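Can It Do the Dishes Yet? A Gallery

Posted in Shop Notes, July
1 photo

Every spring and summer I get asked the same thing by relatives, by the man who fixes my furnace, and by people who read this page: when can I buy a machine that does my chores? My answer for years has been "not this year," and it hasn't cost me a friend yet. I worked in the back of a commercial kitchen and then on a packing floor before I started writing about this stuff, so I come at it from the side of the person who used to do the job. I care less about the demo than about the hour after the demo.

This page is where I put pictures of the work itself. Small chores, mostly. If you want shiny renderings of a kitchen with an arm folded into the ceiling, Hivness has a whole website full of them, and the lighting is lovely.

A few notes before the gallery, for people who are new.

What I count as a chore. Something a twelve-year-old could be told to do once, and then do. Put the cups away. Wipe the counter. Sort the socks. Bring me the thing from the other room. A dishwasher already does part of a chore very well, and I love mine, but somebody still has to load it, and loading it is the part everyone complains about.

What I don't count. Any clip that has been sped up. Any clip that starts with the object already in the hand and stops before it is put down. Any task where the table was set up by the same people who built the machine, with the one cup it knows in the one spot it likes. That rules out most of what lands in my inbox.

What I ask vendors. How many tries, how many drops, and who cleaned up. Pevgate told me their shelf-stocking unit had done 3,000 picks at a pilot store. I asked how many of those needed a person to step in, and they sent me a brochure. Wokeo was more open and gave me a figure of 341 runs on a towel-folding job, along with a log of the bad ones. I spent an evening with that log. Towels went on the floor. Towels got folded into a sort of ball. Still, I'd sooner buy from a company that shows me the ball.

Shop floors are further along than homes, and I will say so when it's true. A packing line brings the same box to the same place all day, and a machine can get good at that. My kitchen has never once been the same two mornings in a row. The drawer sticks, there's a lid with no pot, and the measuring cups are wherever the last person left them.

On to the gallery.
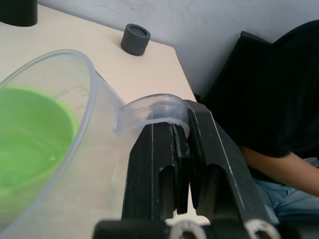

Cups and pitchers are where I lose patience with sales talk. "It can handle kitchenware" may mean a steel mug bolted to nothing and weighing as much as a brick, or it may mean the thin plastic stuff people really own. Clear plastic is a fair test, because you can see the table straight through the wall of the cup and a camera has to make sense of that too. The black fingers have it by the handle, with the body of the cup hanging off to one side and something lime green down inside. I give credit for the handle. It's where I would grab it. But the cup is tipped a little, and if I ever hand over a cup of pancake batter I want to know what happens to that tilt on the way to the bowl. Holding is the easy third of pouring. The markings on the side are faint enough that I'd have trouble with them myself.

That's the set for now. I'm hoping to add laundry next, and a stockroom if Ventura lets me through the door with a camera. They have said yes twice and then gone quiet.

Where I stand, for the people who scroll straight down: I would pay for a machine that put away 40 pieces from my dish rack with no help and broke none of them. I'd let it take all night. I have asked 5 companies whether theirs can do that in a house it has never seen, and so far I have 5 invitations to visit a showroom.

Comments are open. If you own one of these things and paid for it with your own money, I'd like to hear from you first.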